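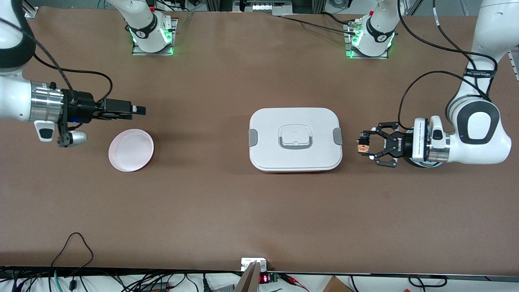
Home Gear Bookings Comp Contact

Nulleo two-arm bench – club equipment page

Full bench for the lunch-packing task. Two arms, one long table, gear for the task. Free for members, schools can hire it by the term. Ask Sheena Aitken first if you're under 16, she has the form.

What you get

2 arms, reaching in from the left and right sides, one gripper each. They're different grippers, so check which side your code thinks its on before you run anything. Parallel-jaw on the robot's right, two-finger adaptive on its left.
Wrist camera on the right arm.
Pink plate, white lidded food container with the grey end clips. Spare plate in the drawer, please put it back.
Pornel control software, on the bench laptop. Don't update it. Dougal is still on the old version for his scripts and we need both to work until after the comp.

The task

Pick up the food piece, get it to the plate, then container open and shut again. Clips count. Most teams leave the clips till last and run out of time – start on them early, even if it's ugly. Yolanda Lyons's team has a decent way of doing the lid with one arm holding, ask her, she's happy to share.

Practice slots

Two hours each. One team per slot, max two slots a week till the heats in September. Book on the sheet by the door or email Ieuan Price. If you're not coming, cross your name off.

Hire for schools

$575 a term, includes one setup visit from Alper Ağca and a box of spare fingertips. Bond is up to $2,000 depending on how far it's travelling. You need a solid table and a power point that isn't shared with the kiln (long story). Delivery extra outside town.

Before you start

E-stop within reach. Somebody on it the whole run, not on their phone.
Hair tied back, lanyards off.
Cables at the front edge stay where they are. If one comes out tell Alper, dont guess.
Slow speed for any new program, first run, every time.

Known problems

Adaptive gripper squeezes harder than the number says. Drop your force setting a bit for soft food.
Container lid can stick in warm weather.
Memier mounts are on order, no date yet.

Last updated: 11/05/2025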